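Trays and bottles at the service counter: notes for the Darkholm session
Speaker: Josée Kowalchuk
Jun 4, 2019

Slide 1. Title

Say name, say Hatatex, move on. Slot is short and Vilgot Vik follows with the cost side, so leave anything about pricing to him. If someone asks about lease terms, point at Vilgot.

Slide 2. What the talk covers

Flat serving trays with a low rim, and what happens when a drink bottle goes on them. Carafes and cups are out. So are the molded trays with a bottle well; Petkov covered those last December and the handout is still on the back table.

Slide 3. The counter at Danow

Cafeteria, single line, 1,310 covers on a normal weekday. One tray per guest. The bottle is the last thing picked up, right before the register, so it goes onto a tray that already has a plate on it. The free area is usually along the near edge. Remember to say that staff there load trays for table service as well, and that the two groups place bottles differently.

Slide 4. Upright or on its side

Upright is the default. It takes the least tray area and the label faces out. The problem is the walk from the register to the table, with a turn at the end of the counter. A full bottle standing on a smooth tray has a small base and most of its weight well above the rim. A low rim will stop the base from sliding off. It does nothing for the top.

On its side, the bottle is low and does not tip. It rolls. A soft drink bottle with a bulged middle touches the tray along a short section only, so it also pivots, and the cap end tends to swing toward the corner. Pause here. People who have only worked with straight-sided bottles will not expect the swing.

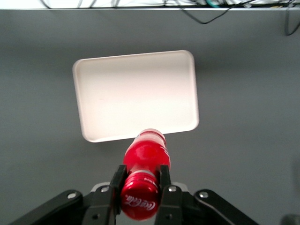

Rim height matters more in this position than surface finish. The rule we use at Hatatex: the rim has to meet the bottle below its center line but high enough that a slow roll stops there. A rim that is too low acts as a ramp at walking speed. Do not give a single number for this. It depends on bottle diameter, and somebody will write it down and order to it.

Slide 5. Orientation

Three cases, in order of how often we logged them at Danow.

Bottle parallel to the long edge. Rolls across the short dimension, short distance, low speed at the rim. Preferred.

Bottle parallel to the short edge. Rolls the full length of the tray if nothing is in the way. Usually the plate stops it, and the plate moves.

Bottle across a corner. Stable on paper, since it bears on the rim at two points. In use the cap end rides over the rim as soon as the tray is tilted.

Slide 6. The log

574 trays logged over 7 days, all at the lunch line. 80 had the bottle on its side at the register. Stress that the log records position at the register and again at the table, nothing in between. We did not follow people across the room.

If asked why there is no dinner data: the dinner line uses a different tray.

Slide 7. Surface

Smooth trays wipe down faster and dry faster in the rack. Textured trays hold an upright bottle better when the surface is dry. With condensation under the base the difference shrinks, and we could not separate the two types with the data we have. Light-colored trays show spills sooner, which the floor staff asked for. Mention it and keep going.

Slide 8. What to tell staff

Put the bottle down first if the line allows it. Lay it along the long edge, cap to the left, plate behind it. Lower the far end until it touches inside the rim, then the near end, then let go. Dropping the near end starts the roll.

For table service, carry upright only with a hand free to steady it.

Slide 9. Open items

Liners. Danow has two samples and has not started with either.
Tray with a rim raised on one long side only. Drawing exists, no part yet.
Whether the rack at the dish return takes a higher rim. Vilgot has the rack dimensions.

Questions, then hand over to Vilgot. Leave slide 5 up during questions, as most of them will be about the corner case.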